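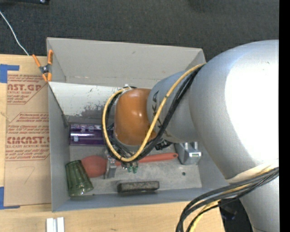
I want to speak in favor of the plain bin. In my country we have a word for the drawer where everything goes, and the word is not polite. When I moved into my first apartment in Zarngate, I bought a beautiful insert with 9 small compartments for kitchen tools. Each thing had its bed. After one month I was late for work because I was looking for the correct bed for a potato peeler.

A gray bin with straight sides has no opinion about what you put in it. The ladle can lie across the spatula. You see the color of a handle, you take it, you cook. I have used one such bin for five years now, and it stands on the table beside the stove when I cook and under the table when I eat.

My friend Precious Modise does not agree. She keeps her tools on hooks, in order of length, and she says that a bin is only a postponed decision. I have thought about this sentence many times. I think it is correct, and I also think that many decisions in a kitchen deserve to be postponed. Must I decide today if the tongs belong with the forks or with the things for frying? I have lived well without knowing.

I accept some limits. Knives should not go in the bin, and neither should a grater, as my thumb can confirm. The bin must also be shallow enough that you can reach the bottom without lifting everything out. And it should be emptied sometimes. I do this in February, when the evenings are long, and last time I found 8 corks and a measuring spoon which I had already replaced.

There is also the matter of price. A drawer system costs more than the pan I use every day, and it fits only one drawer — when you move, it stays behind or it becomes garbage. The bin goes with you. On moving day it even carries the kettle.

So I ask the people who write about tidy homes to be a little more generous with us. A home can be in order without a place for each spoon. It is enough if the spoons are all in the same place.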